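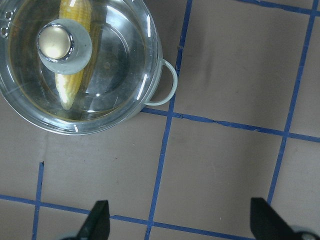 ## 4. Cuisson à la vapeur et à l'eau, couvercle fermé

Cette section concerne les faitouts Grulley à couvercle en verre. Pour le panier vapeur Bruvo, vendu séparément (réf. 651), voir aussi la section 6.

### 4.1 Avant la première utilisation

1. Retirez les étiquettes et les cartons de calage.
2. Lavez la cuve et le couvercle à l'eau chaude avec un peu de liquide vaisselle. Rincez, essuyez.
3. Remplissez la cuve à mi-hauteur, portez à ébullition cinq minutes, puis jetez l'eau.
4. Contrôlez le serrage du bouton du couvercle. Il doit être ferme à la main. Ne forcez pas avec un outil, le verre peut se fendre autour de la vis.

### 4.2 Cuire des épis de maïs

1. Ôtez les feuilles et les soies. Coupez la base si l'épi est trop long pour reposer à plat.
2. Couchez l'épi au fond de la cuve. Ne le placez pas en biais contre la paroi : le couvercle ne porterait plus sur tout le bord.
3. Versez de l'eau froide jusqu'à recouvrir l'épi. Ne salez pas à ce stade - le sel non dissous peut piquer l'inox.
4. Posez le couvercle, les trous d'évacuation de la vapeur tournés à l'opposé de vous et des poignées.
5. Chauffez à feu vif jusqu'à l'ébullition, puis réduisez à feu moyen.
6. Comptez huit minutes pour un épi frais, douze pour un épi conservé plusieurs jours au réfrigérateur.
7. Coupez le feu, attendez une minute, puis soulevez le couvercle en l'inclinant, l'ouverture vers l'arrière.

> **Attention.** La vapeur brûle. Ne passez jamais la main au-dessus des trous d'évacuation et ne les bouchez pas avec un torchon.

> **Attention.** Les poignées latérales peuvent chauffer au-dessus d'une flamme qui dépasse du fond. Choisissez un brûleur plus petit que la cuve et utilisez des maniques.

**Remarque.** Le verre permet de surveiller la cuisson sans ouvrir. Si la buée gêne, baissez légèrement le feu.

### 4.3 Nettoyage

- Laissez refroidir le couvercle avant de le mouiller. Un choc thermique peut casser le verre.
- Traces blanches au fond : un peu de vinaigre dilué, dix minutes, puis rinçage.
- Reflets bleutés : sans danger. La pâte Softić les atténue.
- Traces de doigts et coulures sur le verre : chiffon microfibre humide, puis chiffon sec.
- Pas de laine d'acier ni de poudre abrasive sur les parois.

### 4.4 Pièces de rechange

| Pièce | Référence |
|---|---|
| Bouton de couvercle complet | 155 |
| Poignée latérale | 1179 |
| Vis et rondelle du bouton | 43 |

Les couvercles de la gamme Lesia n'ont pas le même diamètre et ne conviennent pas.

Notice mise à jour : novembre 2024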